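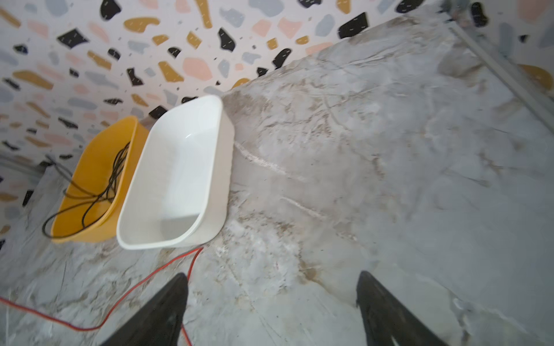
December 28, 2022

The pick cell passed 2000 hours on the arm's own counter in September, and I put off the service until the end of the year. The manual for the Fadwood arm asks for a bolt check, a look at the wrist seal and a new backup battery at that interval. I did those, and then redid the fingers, the camera mount, the calibration and the light settings, all of which had drifted to some degree. These are my notes, mostly so I can find the values next time.

The cell has a Fadwood arm, a two-finger parallel gripper, a small color camera on the wrist and a Nusau controller under the bench. It picks parts from one basin and puts them in another. The parts change. The basins and the bench don't, and most of the tuning is really tuning for them.

## Backup first

The Nusau controller keeps its joint offsets in memory that depends on the battery. With the main power on, the battery can be swapped with no loss. With the main power off there is a capacitor that is supposed to hold the memory long enough, and I have never wanted to test it. The order I use:

1. Save the full configuration to a USB stick, then save it again to a second one.
2. Print the joint offset page. Paper has been useful once already.
3. Leave main power on, drives disabled, emergency stop pressed.
4. Swap the battery and clear the warning.
5. Restart, and compare the joint offsets with the printed page.

All the offsets matched after the restart. The low battery warning stayed on until I cleared it from the maintenance menu, and the normal alarm screen has no effect on it. The manual has this in a footnote on a different page.

The battery is an ordinary cell with a connector crimped on. The supply shop in Clirkudcombe had it on the shelf under a different part number. Check the polarity of the connector before plugging in a substitute. The first one I was handed had the leads reversed.

## Bolts and seal

The base bolts were tight. One of the four on the tool flange was not, and moved an eighth of a turn before the wrench clicked. That is enough to explain a slow change in where the fingers land, and it made me suspicious of every position I had touched up since the summer. I marked all four with paint pen across the head and the flange so the next check can be done by eye.

The wrist seal had a thin film of grease on the outside, evenly spread. I wiped it off, ran the warm-up program and looked again. It was clean, so I left it alone and wrote it down. If the film is back in a month I will order the seal.

## Fingers

The fingers are black and tapered, with a narrow tip, so that they can get down between the part and the wall of the basin. The taper is also what makes them wear in one place. On the old pair, the last few millimeters had gone shiny and slightly rounded, and small parts were turning in the grip as they were lifted.

I fitted the spare pair and set them up this way:

- Loosen both fingers and close the gripper at the lowest force setting.
- Push the fingers together by hand until the tips meet along their full width.
- Tighten one finger fully, then the other in two passes.
- Open and close the gripper 10 times and check the tips against a light.

The last step matters more than I expected. After the first try a sliver of light showed at one corner, and I had to shim the finger with a strip of brass. Opening width should be checked too. The controller stores a fully open value, and the new fingers sat a little further apart than the old ones. I changed the stored value and left the approach clearance as it was.

Grip force is still at setting 9. I tried lower and got slipping on the smooth parts. Higher works, but it leaves marks.

## Camera mount

The camera sits close enough to the gripper that both fingertips stay in its view when they are open. I set it up like that on purpose. It costs some picture area at the bottom, which is masked out in the detection step, but it gives a free check on the mount. If the fingertips show up in a different place from yesterday, with the gripper at the same opening, then the camera or the fingers have moved and there is no point in looking at anything else.

Swapping fingers breaks that reference, so I saved a new one. The script drives the arm to the home pose, opens the gripper fully, finds the two dark tips and stores their positions. It then repeats the check at every cold start. If either tip is off by more than the limit, the cell stops and asks for a person.

The mount itself is a folded bracket with two screws. Both now have thread lock on them, the removable kind. The camera connector gets a cable clamp on the bracket and a second one past the wrist joint, with slack between the two. Before I added the second clamp, every large wrist rotation pulled on the connector, and the camera would drop off the bus for a second and come back with its default exposure. This looked like a lighting fault and took me a full evening to find.

## Calibration

Hand-eye calibration uses a printed checker target flat on the bench and 13 poses. I had been getting by with fewer. The extra ones are all tilted poses with the wrist rotated, and they made more difference to the result than adding more straight-down views ever did.

Things that spoiled a run:

- A target taped at only two corners. The paper lifts in the middle as the room warms up.
- Taking the picture as soon as the arm reports it has stopped. It reports early. A short wait fixes it.
- Autofocus. Turn it off in the camera settings and again in the driver, which turns it back on.
- Working with the old tool center point after changing fingers. Set that first, then calibrate.

I check the result by touching the fingertips to a scribed cross at several spots on the bench. The far corner used to be the worst. It is now no different from the others.

## Light, basins and background

The bench top has a gray marble pattern, with pale streaks and tan and brown veins. It came with the room, and the terrazzo pattern on the wall behind did as well. Neither is what a machine vision book would suggest. Veins get picked up as edges, and the streaks are close in brightness to the rim of the white basin. The dark chips on the wall are the right size to be mistaken for parts whenever the wrist tips up far enough to see them.

I have thought about a plain mat and keep deciding against it. A mat moves, and then there is one more thing with a position. What I did was limit the search to a region inside the basin rim and find the rim first.

The yellow basin is easy. Its color is far from anything else on the bench and one threshold finds it in any light I have tried. The white one needs more care. Its walls are glossy and pick up reflections, and a soft shadow collects along the bottom of the inner wall. With the exposure set for the bench, the rim washes out on the bright side and disappears into the pale streak next to it. With the exposure brought down until the rim has a clean edge all the way along, the bench looks dull but the fit is stable. I use the darker setting for everything now, with gain fixed and white balance fixed.

The shadow inside the white basin used to be reported as an object. A minimum edge strength on the detection took care of it - a real part has a sharp boundary, and the shadow fades out over a wide band.

Both basins are found fresh at the start of each cycle. I tried fixed positions with stops on the bench, and the stops were in the way of the fingers.

## Loose wiring

Cable is the one kind of part I still can't pick reliably. Coiled black cable in the yellow basin tends to hang over the rim, and then the rim fit loses a length of its edge. The fit now accepts a gap in one side, as long as the two corners next to it are found. If both corners are covered it gives up, which seems fair.

Thin red wire on the bench is a different problem. The detector ignores it, as it lies outside the search region, but the arm has no idea it exists, and a loop can catch on a fingertip during a low move. I raised the travel height between basins and added a slow section on the way down. Cycle time got worse by an amount I don't care about.

## Parts and leftovers

Thread lock, brass shim and cable clamps came from the hardware counter on Abdel Hamid Street. The spare fingers were the last pair, so another set is on order from Fadwood, with the usual wait.

Still open:

- Watch the wrist seal.
- Find out why the Nusau log loses its time stamp after a restart. The clock itself is correct.
- Replace the USB stick with the broken cap.
- Try the lower grip force again once the new fingertips have worn in a little.

The old fingers are in the drawer under the controller, labeled as worn. They are good enough for testing paths I don't trust.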